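Semmont Two-Finger Starter Arm: Equipment Review for Small Shops and Shared Households

Overall rating: Fair. Recommended for evaluation use only.

Scope of this review

The Semmont starter arm is sold as a bench-mounted helper for light sorting, packing and tidying. The maker's literature speaks of the stock room, the laundry corner and the kitchen counter in the same sentence. Our equipment office was asked whether the product is ready to take over any of these chores without a person standing beside it. The arm was kept on loan through May and set to ordinary tasks in our test room. It was compared, where a comparison was fair, with the older Drekine bench unit already in our possession.

Setup

Assembly took one afternoon. The printed guide is clear until the section on cable routing, where two of the drawings do not match the parts supplied. The software installed without difficulty. Teaching a new task requires the operator to guide the arm by hand through the motion a number of times, and the guide suggests 50 repetitions for each task. This office found the figure to be realistic. It is also tiring, and a purchaser should plan staff time accordingly.

Performance on chores

Putting single items into an open bin was the strongest result. Over one long trial the arm placed 81 boxed items and required help with six of them. The Drekine unit is faster at this work but cannot be retaught without a visit from the dealer.

Taking items out again was considerably harder. A person reaching into a container turns the wrist, feels for an edge and lifts. The Semmont arm must come down from above with both fingers clear of the walls, and it has no sense of touch worth the name. Thin items lying flat on the bottom were the most common cause of failure. Soft goods were little better, and folding a dish towel took about 16 minutes. The result would not be accepted in a linen room.

Wiping a counter was attempted and abandoned. The arm pressed too hard at the start of each stroke and too lightly at the end of it. Lustov offers a padded wiping attachment that fits the same wrist, but it was not available to us during the loan period.

Noise and safety

The arm is quiet enough for a shared room. It stops when pushed, as promised, although restarting it means returning to the opening menu - a small matter the first time and a real nuisance by the end of the day. It should not be left running where young children are present.

Support and spare parts

Questions sent to Semmont were answered politely and within a working day. Spare fingers are sold in pairs only. The regional dealer, Tăng, keeps them in stock, along with the wrist screws that are easily lost during a change.

Suitability

For a small shop with one repeated packing task and a member of staff willing to teach it, the arm may be worth a trial. For a household it is not yet a sensible purchase.

Finger shape deserves more attention than buyers usually give it, and we advise settling this point before any order is placed. A pair with broad bases and narrow tips can reach down between the walls of a container, but the wide part follows close behind and limits how near to a side the arm can work. In a light gray shopping basket with folding handles, a flat blue item lying to the right of the fingertips is the sort of load on which a purchaser should ask to see a demonstration. The handle hinges standing up from the rim are a further point to raise with the dealer, as they leave less clearance than the open middle of the basket would suggest.

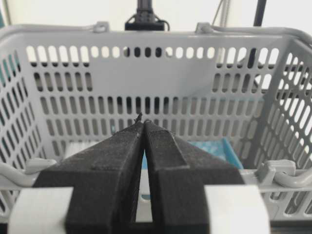
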